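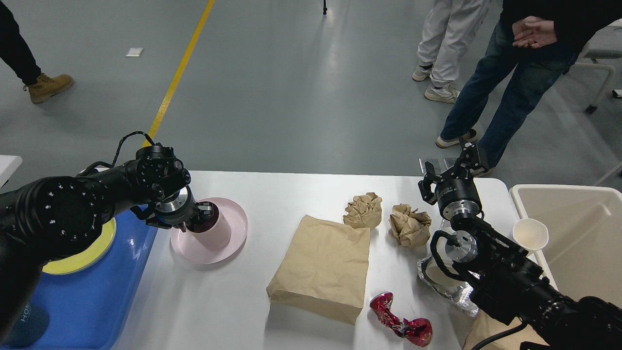
Clearing the lunch table, left arm on the pink cup.

Last updated: 20/05/2022
By the night desk
Filed under: Short Fiction, Work & Machines

Leftovers

I got the job at Stavormont because I can fold a fitted sheet. That was the interview. They handed me one, I folded it, and the woman with the clipboard wrote something down and asked if I could start in June.

The work is teaching two arms to clear a table. You stand at a rig with a handle in each fist, and whatever your hands do, the arms on the other side of the room do too, a hair later. You pick up a cup, they pick up a cup. You scratch your nose, and well, you learn not to scratch your nose. Every run gets saved, and when there are enough of them the arms are supposed to clear the table on their own. Our number was 2000. There were 6 of us on the rig, trading off, and the table was always lunch: cups, plates, a paper bag, a lot of crumpled things. Trash goes in the white bin. Dishes go on the blue tray. You'd think it would take a morning.

My first week I crushed everything. The handles don't tell you how hard you're squeezing, so you have to watch the cup and guess, and I guess like a person who opens jars for a living. The kid on the next rig (he'd come over from Katene, where they did boxes, only boxes, all day) told me to breathe out when I closed the fingers. I felt silly, huffing away like I was having a baby over there, but it worked! By the end of the month I could set a cup on the tray without a sound.

Then I got fancy. I started doing it the way my mother cleared a table, and I didn't notice until the reviewer pointed it out. Mom waitressed at a place called the Medent for most of my childhood, and she never picked up a cup without giving it a little tip toward herself first, to see if there was anything left in it. If there was, she'd leave it. People like to find their coffee where they left it, she said. So there I was, 40 runs in a row, tipping an empty cup toward nobody's face.

"What's that?" the reviewer asked, and she played it back for me. Grip, lift, tip, pause. Grip, lift, tip, pause.

I said it was a habit.

"Is it part of the task?"

I said no, and she said then could I please not, and she was nice about it. She marked all 40 for deletion and I went and ate my sandwich on the loading dock and was much more upset than a person should be about cups.

I did the rest of mine clean. Straight up, straight over, straight down. Foil was the worst - it slides out of the fingers and then it's a different shape, so you have to think all over again. Crumpled paper was a treat by comparison. I got so I dreamed in left hand and right hand. My husband caught me at home holding a plate out over the sink with my arm locked, waiting for it to catch up.

We hit the number on a rainy afternoon and they loaded it all up overnight, and the next day everybody who could get away came down to the floor to watch. Somebody had even driven up from the Monditach office with doughnuts. We stood around in our sneakers with our hands folded like it was church. The handles were hung up on their hooks, which bothered me more than I expected. I kept wanting to go and take hold of them.

The arms started up. The right one went for a ball of paper, missed, went again, got it. In the bin. A wrapper, in the bin. People clapped for the wrapper! The left one came down over a cup and closed on it, very soft, and I heard myself breathe out.

It lifted the cup. Then it tipped it, just a little, toward its own elbow, and stopped there.

I looked over at the reviewer. She was looking at the cup. I know she'd marked those runs, because I'd watched her do it, every one. Maybe 2 or 3 slipped through, or maybe I'd never quit as well as I thought I had. The Monditach fellow asked if it was stuck.

"No," she said. "Give it a second."

The arm held still a moment longer. Then it set the cup back down on its plate, right where it had been, and went off after the foil.

She wrote it up as a fail, which it was, the cup was supposed to go on the tray. We had to do another batch. I was back on the rig by two o'clock, with powdered sugar on my shirt, and before I took the handles I walked around to the other side of the table and looked in the cup.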